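Careers > Open roles > Fixed term and contract

Scenario Reviewer, Curb and Sidewalk Rules (12 months, part remote)

Peteo is hiring. One person now, maybe a second in November if the Hekov contract renews. Posting this in a rush between two deliveries so forgive the layout.

What we do. We check simulated city streets before anyone lets driving software or a sidewalk delivery robot loose in them. Our customers train and test in simulation. We read the test scenarios against the rulebook, the traffic code, and the customer's own safety case, and say what doesn't hold up. That's the whole business. We don't build vehicles, we don't build the simulator, and we'd like to keep it that way, a reviewer shouldn't be grading own homework.

The job

You'd take over the curb and sidewalk set. Right now that's 1,413 scenarios, most of them a single block long, each with a short written rule it's meant to exercise. Where may the vehicle stop. Where may it not. How much room at a hydrant. What a delivery robot does when something large takes up half the walkway and it can't see what's past it. When it may use the curb lane to get around, and when it just waits.

For every scenario you answer the same short list in the review form:

- Is the rule stated so that two people would read it the same way?
- Does the street in the scenario support the rule? Signs, curb, markings, sight lines.
- Is the pass/fail line measurable, or is it somebody's mood?
- If the sign and the map disagree, which one wins, and is that written down?
- What's missing?

The last question takes the longest. Leave room for it.

You'd also keep the Hrubý checklist up to date. Internal guide, 21 rules, named after the street our first office was on. It covers how we write findings, how we grade them, how a customer can dispute one. It needs a rewrite, specially the part on parking signs. It was written for full-size cars and got stretched over sidewalk robots later and you can see the seams.

How a review goes

You open the scenario cold. No reading the customer's notes first. Walk the block with the free camera, at driver height and then again down low at robot height, because a thing that hides nothing from a driver can hide a whole doorway from a robot. Write what you find. Then open the notes and compare. Differences go in the log even if you decide you were wrong. Do not delete a finding — strike it and say why.

Typical block on the bench: an ANY TIME parking sign on its pole, a hydrant by the curb right next to it, a crosswalk at the far end of the street, and a big black boxy thing standing on the sidewalk. Small print on the sign doesn't read at this distance. So what is the vehicle allowed to rely on, the sign or the map layer? Does the hydrant rule apply on its own or only through the sign? From the sidewalk side, how slow is slow enough going past an obstruction you can't see around? You'd have an opinion on all that by lunch, and a written one by end of day. 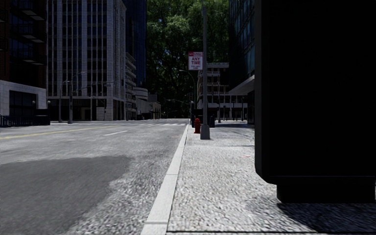

Lester wrote in after our last posting to say that checking stopping rules in simulation is a waste of a salary, a no-stopping rule is a no-stopping rule, and any planner can read it off the map. Fair enough to ask. Our answer is that the map is where we find the most trouble. Rules get typed in per block, and the zone often ends mid-curb with nothing in the street to mark it. The software obeys the map, passes the test, and the test was wrong. Somebody has to read both. Lester also asked why we don't automate the review. Parts of it are. Geometry checks run overnight, and you'd get the results in the morning. Judging whether a rule makes sense for the street it's been put on is still done by a person and we plan to keep paying one.

You should have

Some of this, not all of it:

- Time spent with traffic rules in real life. Parking enforcement, city curb management, driving instructor, crash investigation, road design, commercial driving. All good. Some of our best findings came from a person who used to lay out loading zones.
- Or time in test and verification, any field, if you can show us how you write up a defect.
- Clear written English. Short sentences. You'll be read by engineers and also by lawyers.
- Patience with repeat work. It's a lot of curb.
- Comfortable moving around in a 3D viewer. We'll teach ours, takes a morning.

Not needed: a degree, programming, a driver's license. If you can read a simple log file you're ahead.

Please don't apply if you need to be liked by the customer. You'll be telling people their scenario is no good, sometimes late in their schedule. Politely, but still.

House rules

These are firm, so read them before you apply.

1. No reviewer signs off a scenario they helped to write.
2. Two reviewers on anything that involves a pedestrian or a wheelchair user. No exceptions for deadlines.
3. A pass in simulation is reported as a pass in simulation. We never write "safe" in a report. We write which rule, which scenario, which version, what happened.
4. If you can't read a sign, you say you can't read it. You don't guess from what such signs usually say.
5. Customer material stays on the review machines. No screenshots to your phone.
6. You can stop a delivery. Any reviewer can, first week included. You'll need a written reason and we'll back you while it gets looked at.

Terms

Twelve months fixed, 32 hours a week, pay band C2 (the sheet comes with our first reply, before any interview, so you're not wasting your time). Two days in the office, rest from home if your connection can take it. Review machine and second monitor provided. Paid training for the first three weeks, then a shared caseload, then your own.

Target is 161 scenarios a month once you're up to speed. It's a planning number and we don't pay by it. Slow months happen, usually when a customer swaps a whole district on us.

How to apply

Send a CV, two pages max, and one writing sample: 700 words or less on a parking or stopping rule you think is badly written. Any city. Tell us what it says, how a person reads it, how a machine would read it, and how you'd fix the wording. No cover letter, we won't read it. Plain text or PDF.

Applications close March 5, 2022, end of day. Shortlisted people get a paid two-hour trial review on three practice blocks, done from home. We send comments on every trial, hired or not. Then one interview, with the people you'd be working next to.

Questions about the role go to the careers inbox with "curb reviewer" in the subject line. Questions about access needs or different hours, same inbox, they don't get forwarded to the hiring panel.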